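GOSTNESS, 24/2/23 - A curta-metragem documental "Dekomora", primeira obra da realizadora Sumeya Feyisa, foi selecionada para a competição oficial do Festival de Cinema de Gostness, que decorre em março. É uma alegria enorme para toda a equipa!

Produzido pela Furtado Filmes, o documentário tem 20 minutos e acompanha três irmãs que regressam à aldeia da avó para reabrir o velho cineteatro local. A rodagem demorou 16 dias, quase sempre com luz natural, e muitos dos habitantes aparecem no filme - alguns deles pela primeira vez diante de uma câmara.
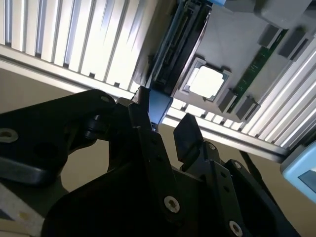 "Filmámos com uma equipa minúscula e com as portas sempre abertas. As pessoas entravam, sentavam-se, contavam histórias da sala, e nós íamos ouvindo", conta Sumeya Feyisa. "Ver tudo isto chegar a um ecrã grande deixa-me felicíssima."

A música original é do duo Durnard, que gravou os temas no próprio palco do cineteatro, com um piano emprestado pela escola da terra.

"Dekomora" terá 2 sessões no festival, ambas legendadas em inglês e seguidas de conversa com a realizadora e com as protagonistas. Os horários e as salas serão anunciados com o programa completo. Os pedidos de acreditação e de entrevista devem ser dirigidos ao gabinete de imprensa da Furtado Filmes.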